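**Equipment Review: Semari Mobile Sorting Unit**
Submitted to the Operations Office, Wallin Returns Center
Reviewed by Eun-ji Myung, Floor Standards

The center began its evaluation of the Semari unit in May, on the small-goods line. The line receives returned household and personal items that arrive without packaging, and until this spring all of them were lifted from the floor or a bin, checked and placed by hand. The purpose of this review is to record how well the unit performs that work and what its presence has meant for the staff assigned to it.

**Handling of soft goods**

Fabric items remain the harder part of the job. The Semari gripper has two fingers and takes hold of cloth by pinching it, and the result depends a great deal on how the item is lying. A thick fold is picked up reliably. A single flat layer often requires a second attempt, and the operator must decide whether to let the unit try again or step in.

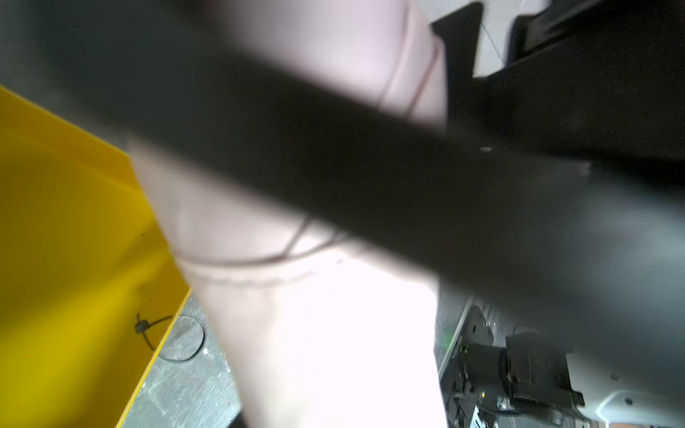 Staff were instructed to allow one further attempt before intervening. This rule was followed unevenly. Experienced sorters tended to step in early, and several reported that waiting was more tiring than doing the work themselves. The supplier's training session did not address this point, and it should. The written guide covers faults and restarts in detail but gives only one paragraph to ordinary supervision.

**Handling of rigid and folded goods**

Compact umbrellas were selected as the second test category. They have a firm handle, a wrapped canopy and a strap or cord that may lie in any direction, and they are returned in quantity after every wet season. The unit was rated at four handling cycles per minute in this category, which is slower than a trained sorter. It does not, however, require anyone to bend to floor level, and that was the principal complaint raised by the line in last year's workplace survey.
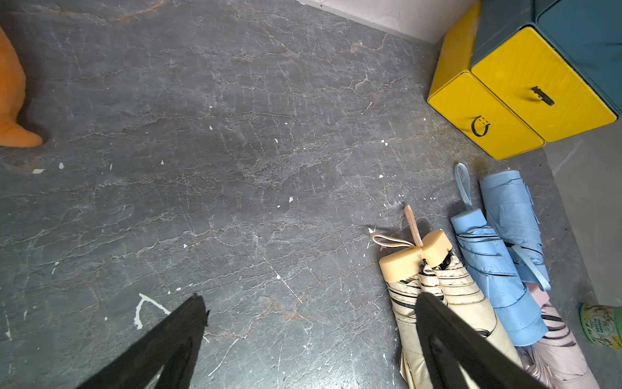 Straps deserve particular mention. A strap resting across a neighboring item can be drawn along with the one being lifted. Operators now spread the goods before a run begins. The task is light, but it is new, and it did not appear in the original staffing plan. Management should include it in the posted duties so that the time is credited.

**Effect on staff**

No positions were removed during the evaluation. Two sorters moved to inspection, where they received 20 hours of training, and both have asked to remain there. Others were less satisfied. The older Ivance conveyor allowed two people to work side by side and talk; supervising the Semari unit is a solitary assignment. Rotation every 30 minutes was introduced in response and has been well received. The afternoon shift asked that it be made permanent.

Noise is acceptable. Cables near the work area must be checked at the start of each shift.

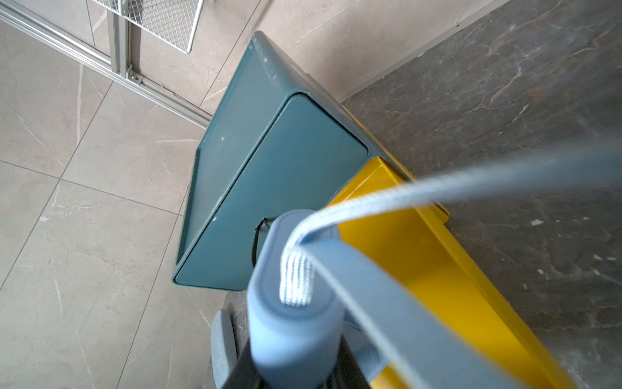

*Blue handle and strap in front of the teal and yellow unit, small-goods area.*

**Comparison and recommendation**

The Grendel system, reviewed previously, was faster on boxed items but could not be moved without a technician. The Semari unit can be repositioned by floor staff, and this weighs in its favor at a site where the layout changes with the season.

The unit is recommended for continued use with umbrellas and similar goods. It is not yet recommended for unattended use with fabric. Before a second unit is ordered, the following should be completed:

- revision of the operator guide to cover supervision and intervention
- addition of the spreading task to the duty list
- a further run of 100 mixed items with a sorter from each shift present

Comments from line staff may be left with Floor Standards until the end of the month.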